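Orncombe Shift Soreness Survey: read me first

Hi, and thanks for downloading this! I put the survey together because I kept hearing the same complaints from people who stand all day at work (sore feet, stiff knees, that dull ache low in the back) and I wanted to see them written down somewhere I could sort and count. It grew from there.

What's in it

There are 476 responses, one row per person. I handed out 600 paper forms at two workplaces, the Halora laundry and the Zandov packing hall, and typed up everything that came back with the consent box ticked. The main file is responses.csv, and codebook.txt explains every column. Please read the codebook before you email me, I put a lot of evenings into it!

Each person was asked about nine body areas, from neck down to ankles, and whether they'd had pain or stiffness there in the past week and in the past year. Then come hours on their feet, kind of shoes, years in the job, and a free-text box for anything else. The free-text box is my favorite part, and people really used it.
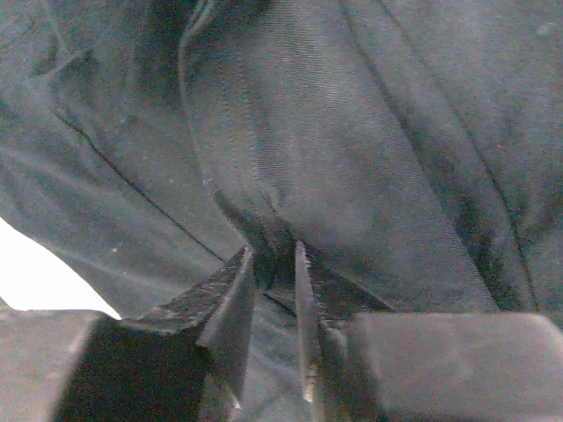
Blank cells mean the question was skipped. A zero means the person ticked "no." I know some of you will want to fill the blanks with zeros, and please don't, especially for the hip column, which got skipped a lot (on the form it sat right under the fold, my fault entirely).

Version 2

The first release had left and right wrist swapped for the Zandov rows. Fixed now. I also took out job titles, because in a small department a title is as good as a name. If you still have the old file, throw it away and start over with this one.

Things to watch for

Everything is self-reported, and no one was examined by a clinician. The forms went out in February, which is a busy month at Halora, so I'd expect the aches there to run a bit high. People off sick never saw a form at all. Please don't use this to make decisions about any one worker.

Loading it

The file is plain UTF-8 with commas. If you use the Gudeta spreadsheet importer, set the preview to 200 rows or more, otherwise it decides the comments column is empty and drops it. Drove me up the wall for a whole Tuesday.

Using it

Free for teaching and research, just mention the Orncombe survey somewhere. Found a typo? Send me the row number and the column name and I'll put it in the next release.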